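Speaker notes - Edmund Sadowski, Wednesday, July 8, 2026
Visiting Workudthorpe: the old quarter and its neighbours

Slide 1. Welcome
Acknowledge the host council and the Grernus Visitor Centre. The session runs for 60 minutes, including questions.

Slide 2. The old quarter
Workudthorpe recorded 1,386 residents in the old quarter at the March count. Most streets predate the harbour works and remain closed to through traffic. Refer delegates to the printed map for the Grabowska Steps - 142 in total, with a handrail on the left side only.

Slide 3. Market square
The square hosts 12 permanent stalls. Trading hours differ on public holidays.

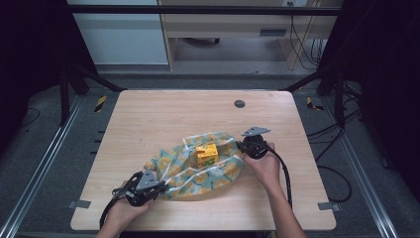
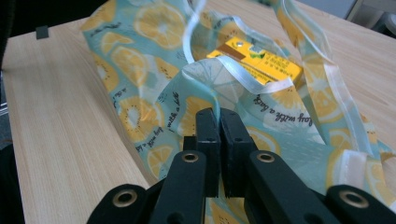 Fruit motifs in yellow and orange, on a light wooden table.

Slide 4. Rultik and the waterfront
The Rultik ferry departs from the lower quay. Visitors travelling with prams should use the eastern ramp. Pause for questions on accessibility before moving to accommodation.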